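Gruvstead Prenar butcher block oil, one season in

I finally used up my first can of the Gruvstead Prenar oil, so I feel I can write about it properly now. My sister-in-law Roksolana Kobzar put me on to it after I spent a whole dinner complaining about the mineral oil I'd been rubbing into everything for years, which left my cutting boards looking lovely for a week and thirsty again after that. She sent me home with a little jar of hers and I was sold by the time I'd done one bread board!

It comes in a 335 ml can with a screw cap, and I do wish they'd thought about a spout, because the first pour always runs down the side. Put newspaper under it. The oil itself is thin and pale and smells faintly of nuts (my husband says hay, and we've agreed to disagree). You wipe it on, wait 20 minutes or so while you make yourself a coffee, and buff off whatever is still sitting on top. I gave the bare wood 3 coats and let each one sit overnight, with a quick rub of 200 grit paper in between.

On walnut it's a dream. On maple it goes a touch yellower than I'd like, though I've stopped noticing. Our big island top drank nearly half the can, and that's my one real grumble, as a can costs 83 dollars with shipping and I don't have that kind of money to pour into a countertop every spring. For boards and spoons it lasts ages.

I also tried the darker tint, which they call Ung, on a plain box stand I'd been meaning to finish — very deep, close to black, and you still get the grain coming through if you keep the coats thin. Go heavy and it turns to mud.
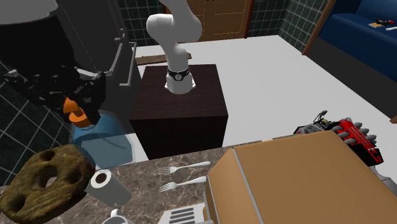
Dark brown, nearly black wood with the grain still faintly showing.

The Flustarer wax they sell to go over the top is nice but I'd skip it. It made my boards slippery when I washed them, and the oil does fine alone. I've ordered a second can of the clear, and I'll be doing the island again in September, once the tomatoes are all canned and I can have my kitchen back.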